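Section 4. Setting Up a Rest Stop on the Walking Route

Read this section through before the walkers are due. It was written by people who once read it afterward.

4.1 Before you start

The Dutberg to Traronska fundraising walk passes through your town whether or not your town is ready. A rest stop gives the walkers shade, water, a chair, and a place to hand over donation envelopes. It also gives the local paper somewhere to stand.

You will need:

A flat spot within sight of the road
A table you can carry without an argument
Drinking water and cups
The route sign kit (stakes, arrows, the orange tape)
The locked donation box and its log sheet
The sign-in book
A first aid kit that somebody has opened this year

Note: The sign kit holds 2 stakes. If you find three, one belongs to the Zanetti stop, and they would like it back.

4.2 Placing the stop

1. Choose the side of the road the walkers are already on. They walk facing traffic and will not cross for a cookie, however good.

2. Set the first arrow 100 yards before the stop, at eye level. Knee-level arrows are read mainly by dogs.

3. Set the second arrow just past the stop, pointing the way out. In May of last year this arrow was left off at Skasent, and a retired Army cook and his nephew toured the grain elevator for an hour.

4. Park support vehicles behind the table, never between the table and the road.

CAUTION: Do not fix arrows to utility poles, mailboxes, or the war memorial. The Skasent memorial has stood since 1790 and has never needed tape.

4.3 Water and food

1. Fill the water jugs the same morning. Water from the night before is safe enough, but it tastes like the jug.

2. Put salty food out first. Sweet food comes out when the first walker has sat down.

3. Label anything with nuts in it. Write the label in large letters and face it toward the walkers. The cook already knows.

4. Cover all food until it is asked for. Wind on the county road is not a rumor.

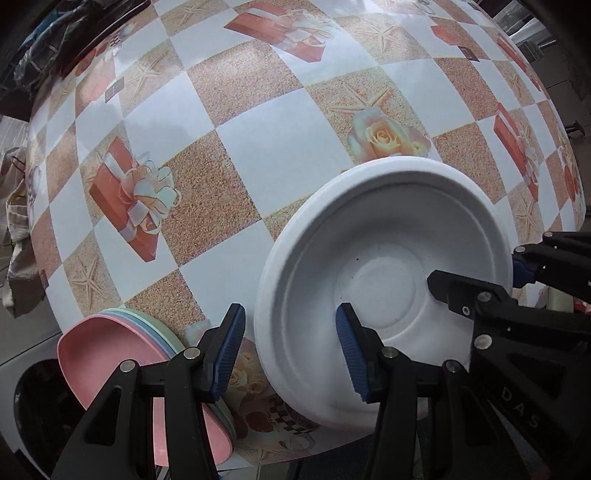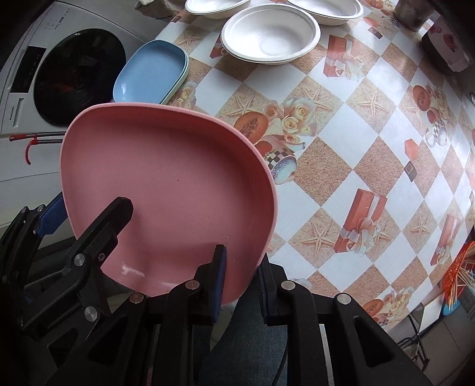
Route Host Manual, Issue 2, page 14

5. Do not accept homemade pickles after noon. There is a history, and the coordinator will share it on request.

4.4 Receiving the walkers

1. Greet each walker by name if you know it. If you don't, the name is on the bib.

2. Offer a chair before you offer conversation. Many of the walkers are carrying the name of someone they served with, and some want to talk about that person and some want to look at the road for a while. Let them choose.

3. Ask for a signature in the book. A town name and branch of service are welcome but optional. Opinions on the route go on the back page.

4. Check feet only when asked. If a blister looks infected, or a walker seems dizzy or confused, call the support van and keep that walker seated. Call 911 first if you are in any doubt. Walkers will tell you they have had worse. This may be true and does not change the instruction.

Note: Stops close at 4 p.m. The last walker is followed by the sweep van, which carries a green flag. If you have not seen the flag, you are still open.

4.5 Handling donations

1. Put cash and checks straight into the locked box, in front of the donor.

2. Write the amount on the log sheet, if the donor gives one, and add your initials. A check mark is not an initial.

3. Do not make change from the box. You don't have the key, so this should be easy.

4. Hand the box and log to Marisa Pace in the sweep van. She will sign for both. If the person in the van is not Marisa, it should be Gintarė Avotiņš, and either of them will show you a badge without being offended.

CAUTION: Never leave the box on the table while you help a walker. Take it with you. It has a handle.

4.6 Closing down

1. Take in both arrows, starting with the far one.

2. Bag the trash and take it home. The barrel at the gas station belongs to the gas station.

3. Walk the shoulder in both directions for dropped cups and tape.

4. Call the next stop and give them the bib number of the last walker through. If the line is busy, keep trying. A text message does not count until they answer it.

Return the sign kit with the stakes wiped clean. For lost or broken kit parts, see Section 7.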